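Botville Garden and Seed Club
Minutes of the Regular Meeting, Tuesday, April 7, 2026

The chair opened the meeting a little after everyone had found a cup of coffee and a seat, and welcomed the members who drove over from Bilatley in the rain. It was so good to see them! The minutes of the previous meeting were read and approved with one correction (the lilac donated to the library is white, and was never purple).

Money. The club has $933 in the account after paying for the spring mulch. The Escobedo nursery bill has not come in yet, and it was agreed to pay it as soon as it does and not wait for the next meeting.

Plant sale. This took up most of the evening, as it usually does. Members talked over whether to keep tomato seedlings at $3 or go up to $5 for the larger pots, and after a good deal of friendly back and forth the vote was to leave everything at $3. Anyone with spare trays, please bring them clean. Peppers are slow this year, and several members said the same about their basil.

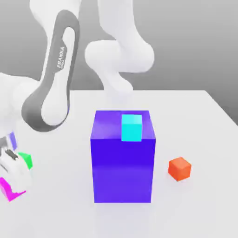 White arm over a white tabletop, gray backdrop behind.

Zavov Street beds. The roses came through the winter better than we feared, but the lavender on the north side is mostly gone. It was moved and seconded to replace it with catmint, which the bees like just as well, and the motion carried with 2 opposed. Watering turns will be passed around on the usual sheet.

Other business. A member asked if the seed swap could be held outdoors in April while the evenings are mild. Everyone liked the idea, and it was left with the chair to ask about the lawn behind the library.

Thanks were given for the lemon cake, and the recipe will be copied for those who asked. The meeting was adjourned at 8:40.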